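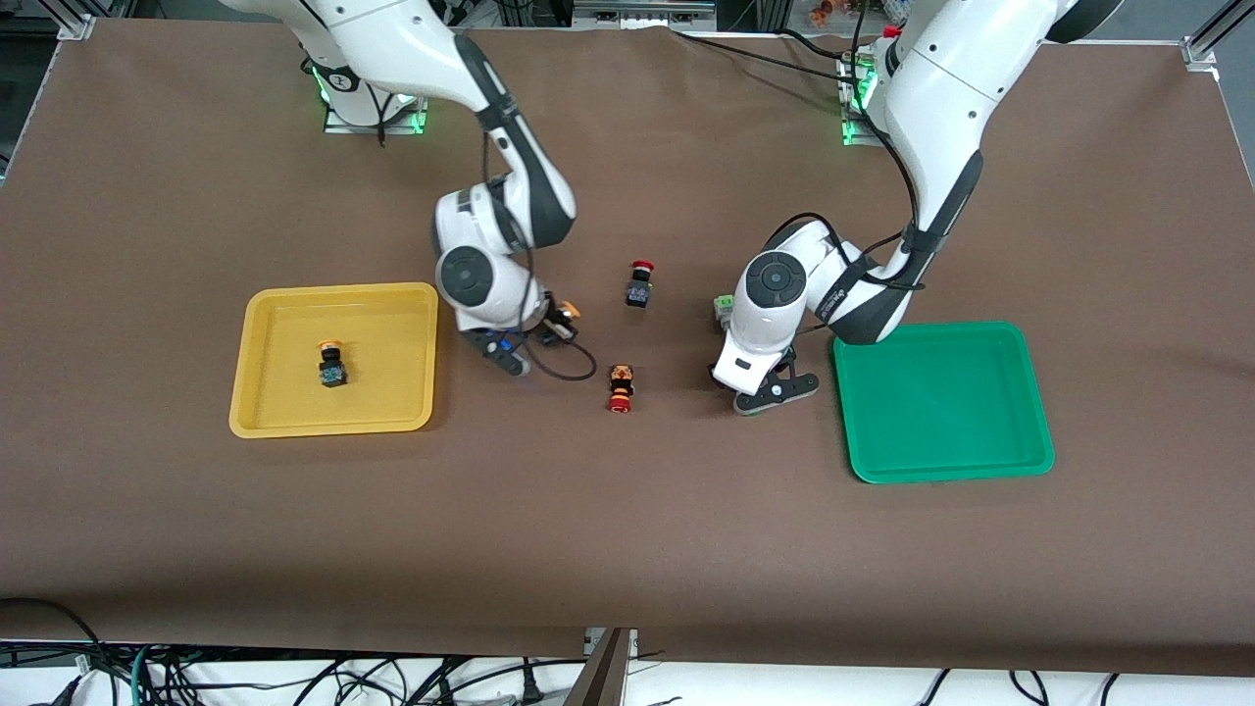
Push-button sorting bench opens to visitors in Erkum

2019-04-30

The parts hall on the east side of Erkum has a new sorting bench for push-button switches, and from today visitors can see it during opening hours. The bench belongs to Plolano, a small company which repairs and resells control parts for older workshop machines.

Plolano moved into the hall in January. Before that the switches were kept in the cellar of the company's old address, mixed together in deep cardboard boxes. Customers who asked for one red button often had to wait several days until somebody found a good one. The company says it now has 2000 switches in stock, and most of them still have to be looked at.

The work at the bench is simple to explain. A few switches at a time are laid out on the table, and the good ones go into a plastic tray. The color of the button matters, but the contact block at the other end matters more. A switch with a clean button and a cracked block is of no use to a customer, so both ends must be checked before the part goes on the shelf.
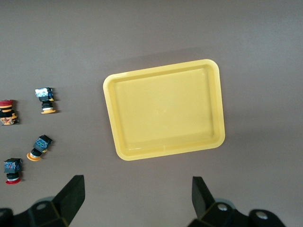 The trays were a long discussion in the company. Deep bins hold more, but small parts disappear at the bottom and the printing on the blocks gets scratched. The shallow yellow tray has a broad rim and rounded corners, so it is easy to wipe out and easy to lift. When a tray is full it gets a paper card with the date and the shelf number, and then it goes to the storage room behind the hall.

The table also got attention. The switches roll a little when they lie on their side, and on a bare hard top they make noise and can fall down. A plain covering solved most of this – and a lost screw is easier to find on it than on a patterned one.

The shelves come from Vestergaard, a furniture dealer in the neighboring town of Emen, who had them left over from a closed shoe store. They are 40 centimeters deep, a bit more than the trays need. Plolano wants to use the space at the back for spare labels and lamp covers.

Customers can bring their old switches to the front desk. The company takes them back if the block is complete, also when the button is missing, and gives a small discount on the next order. Switches with burned contacts are not accepted. It is helpful to bring the part itself and not only a drawing, as many older types look nearly the same on paper.

The hall is open on weekdays until 5 in the afternoon. Groups of more than 5 people should call one day before. Entrance is free, and parking is behind the building, by the second gate.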